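13 de enero de 2020

Ya está, hoy he quitado la Navidad. Lo digo así, como si fuera una cosa pequeña, pero me ha llevado la tarde entera y buena parte de la noche, y te escribo, cuaderno, con los dedos todavía llenos de purpurina y un té a medio beber que ya se me ha quedado frío dos veces. Siempre me prometo hacerlo el día después de Reyes y siempre me da pena, y luego pasa una semana y las cosas empiezan a mirarme mal desde las estanterías.
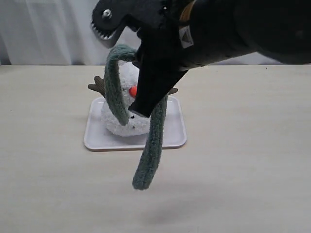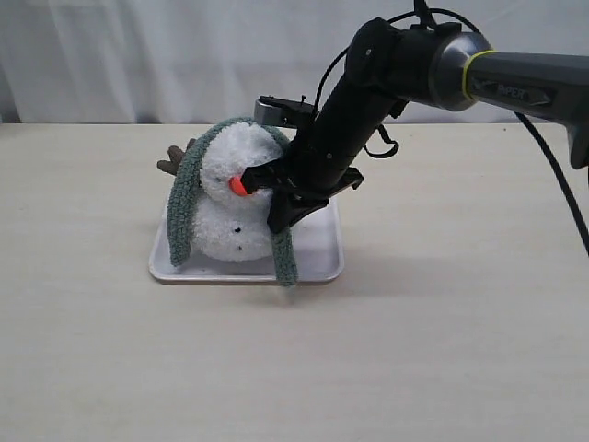

El muñeco de nieve es siempre lo último que guardo, y este año más todavía, porque le he cogido un cariño que no sé si es muy normal a mi edad. Lo compré en Fustthorpe, aquel octubre de lluvia en que fui a ver el mar y no vi más que niebla, en una tiendecita que ya tenía el escaparate de Navidad puesto con dos meses largos de adelanto. Me acuerdo de que entré para secarme y salí con él debajo del abrigo. Es todo él de rizo blanco, dos bolas mullidas, una para la cabeza y otra para la barriga, y tiene esa nariz anaranjada, casi roja, que se ve desde la otra punta de la casa, y unos botoncitos negros que se le pierden entre tanto pelo. Lo que más me gusta son los brazos, si es que se les puede llamar así, de tela marrón como ramitas. Cada vez que lo guardo se me enganchan en algo, y cada vez que lo saco tengo que enderezarlos un poco con los dedos, con mucha paciencia, como quien peina a un niño que no se está quieto.

Y luego está la bufanda, claro. La suya, la que traía, era una cinta roja de fieltro muy triste que se deshizo el primer invierno. La verde se la tejí yo con lo que me sobró de un jersey, una lana gorda de la marca Lai, color Pastell número 33, que de pastel tiene bien poco, la verdad, porque es un verde salvia tirando a gris, como las hojas cuando se secan en el cajón. Me salió larguísima. Empecé pensando en una bufandita de nada y me puse a escuchar la radio, y cuando quise darme cuenta aquello le daba la vuelta al cuello y todavía colgaba hasta la mesa. Puesta por encima de la cabeza le queda como una capucha, y tiene un aire de abuela saliendo a por el pan que me hace mucha gracia. He estado tentada de deshacerla y acortarla, pero me da no sé qué. Está llena de bultitos, de esos puntos que se me apretaban cuando la noticia era mala y se me aflojaban cuando ponían música.

El caso es que la tarde ha sido larga. He empezado por las bolas de cristal, que van envueltas una por una en papel de seda, y el papel de seda es el mismo desde hace tantos años que ya casi es tela. Se me ha roto una, la azul con la estrella, que tenía ya una raja y la estaba esperando. Me he quedado un rato con los trocitos en la mano, sin saber si tirarlos, y al final los he metido en un sobre, que es mi manera de no decidir. Después las guirnaldas, que he enrollado en cartones, porque el año pasado las metí de cualquier manera y en diciembre me pasé una mañana entera desenredándolas y diciendo cosas que no pienso escribir aquí. Luego las velas, que huelen a canela hasta apagadas y han dejado oliendo a canela el armario, las sábanas y supongo que a mí.

Las cajas son las Skalleck de toda la vida, las de tapa gris, que ya no encajan bien y hay que sujetar con una goma. Fui a mirar unas nuevas la semana pasada y me volví con un paquete de etiquetas y una maceta, así que otro año con las gomas. Este año he escrito en cada tapa lo que hay dentro, con letra grande, que la vista ya no es la que era. «Cristal, cuidado». «Luces, funcionan todas menos las del final». «Belén, falta una oveja». La oveja lleva faltando desde la mudanza y sigo escribiéndolo como si fuera a volver ella sola.

Al muñeco no le he puesto etiqueta porque no va en caja. Probé una vez y salió aplastado, con el rizo todo pegado de un lado, y tardé días en devolverle la forma ahuecándolo con un cepillo blando. Ahora va en una funda de almohada vieja, en la balda alta, sin nada encima. La bufanda la doblo aparte con una ramita de lavanda dentro, por las polillas, que el invierno pasado se me comieron un guante y medio. Me parece un poco cruel quitársela justo cuando hace más frío, y se lo he dicho en voz alta. Una habla sola más de lo que cree.

Después de cenar (sopa, la que quedaba, con un huevo dentro) he ordenado también el cajón de los tíquets, ya que estaba. Eso ha sido un error, porque una se pone a leer papeles y se le hacen las once. Encontré el del jersey verde: 23 ovillos no, por Dios, 13, que el siguiente era el de la manta. Y el número del boleto de la rifa de la parroquia, el 2187, que guardaba por si acaso y que no ha tocado, como no tocan nunca los que guardo yo. Lo he tirado con mucha dignidad. El tíquet de la tiendecita de Fustthorpe, en cambio, ya no se lee, se le ha ido la tinta del todo y es un papelito blanco, pero he sabido cuál era por el doblez y lo he vuelto a dejar en su sitio.

La sala se ha quedado rarísima. Siempre me pasa, los primeros días me parece que me han robado. He movido la lámpara a donde estaban las velas y he puesto la maceta nueva en la ventana, que es una begonia pequeña y algo tímida, y he sacudido la alfombra por el balcón y aun así sigue saliendo purpurina. Saldrá hasta el verano. El agosto pasado me encontré una estrellita dorada en la suela de la sandalia y me alegró la mañana, de modo que tampoco me quejo.

Estoy pensando en tejerle unas manoplas para el año que viene. No sé cómo se le ponen manoplas a dos ramitas, habrá que inventarlo, quizá con un botón o un elástico muy fino por dentro. Me queda medio ovillo de la verde y uno entero de un color mostaza que compré sin pensar. Mañana miro si tengo las agujas finas o si se quedaron en la bolsa de la playa, y bajo el cartón a la calle, que lo he dejado en el recibidor y ya he tropezado con él.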